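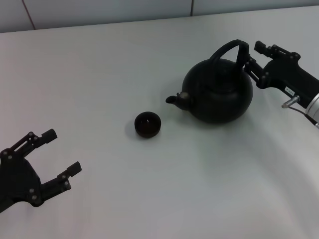
Black kettle on the white table, August.

Monday, dye notebook, Lundlow workshop

Back at the walnut today after leaving it alone far too long. I wanted to write this up properly while my fingers are still brown, as last time I trusted myself to remember everything and then couldn't tell the Jullberg skeins from the Ranel ones a week later. So apologies to anyone reading over my shoulder, this is going to be a long one.

The question is the same one we have been chewing on all summer. Why does the Jullberg wool come out such a lovely deep coffee color, and the Ranel, which is supposed to be nearly the same fleece, come out like weak tea with milk in it? I have blamed the water, the hulls, the weather and (once, unfairly) the big pot. Today I tried to change only one thing, and that was the scouring.

What I did. Weighed out 500 g of crushed hulls from the Adeyemi sack, the one with the blue string. They had been soaking since Friday night and smelled exactly the way you would expect, so I had both windows open from the start. Strained them through the old curtain and made up the bath in the big pot. Then three skeins of Ranel: one scoured the short way as usual, one scoured the long way with a second wash and a good long cool down, and one straight off the cone with nothing done to it at all, mostly out of curiosity. One Jullberg skein went in as well for company, scoured the usual way. All four were tied with different knots so I could tell them apart later - one knot, two knots, three knots, and a loop for the Jullberg. Please, everybody, keep using knots. The paper tags turn to porridge.

Brought the pot up slowly, kept it just under a simmer for an hour, then turned it off and left the lid on over lunch. I poked at it more than I should have. It is very hard to leave a dye pot alone when you can smell it from the next room.

Results, as they looked at the first rinse:

Jullberg, loop: deep warm brown, even all the way round, same as always. I could happily knit a whole coat of it.

Ranel, short scour, one knot: the milky tea again. A little patchy near the ties.

Ranel, long scour, two knots: much better! Still a shade or so lighter than the Jullberg but a real brown, and even. I held it up at the window for quite a while feeling pleased with myself.

Ranel, no scour, three knots: blotchy and sad, nearly white in the middle. It also shed a greasy film onto the water, so I fished it out early. I should have given it a pot of its own and I won't do it this way again.

So my feeling is that there is more grease or spinning oil left in the Ranel than we have been allowing for, and the short wash only takes off the worst of it. I don't want to shout about it after a single pot, and the film from the three-knot skein may have spoiled things a bit for its neighbors. The one-knot skein was sitting right up against it. I'd like to see the whole thing again with a clean bath before we change the instruction card on the wall.

A few small things while I think of them. The kitchen scale drifts when it sits close to the window, so move it back to the shelf before weighing anything that matters. The second batch of hulls is noticeably drier than the first and I suspect it wants a longer soak. And the long wooden spoon has a split in the handle now and is catching on the yarn, so I have put it aside for stirring the compost and we need a new one.

I kept back the leftover bath in the lidded bucket under the bench. It still has plenty of color in it and would be nice for the cotton tapes, or for those linen scraps that have been waiting since spring. It will grow a skin if it sits too long, so have a look at it within 7 days or tip it out.

For next time: one clean pot, two Ranel skeins, both long scour, one of them with a splash of vinegar in the last rinse to see if that does anything for the evenness. If it holds up we can do the full 1000 g for the blanket order in one go, assuming it fits, and I am not sure it does. I will try it dry in the pot first.

Skeins are on the rack by the back door, out of the sun. Please don't squeeze them, however tempting. I'll look at the colors again in the morning light and write them in underneath.

Lundlow workshop notebook | Text and photos © the workshop | Contact | Back to top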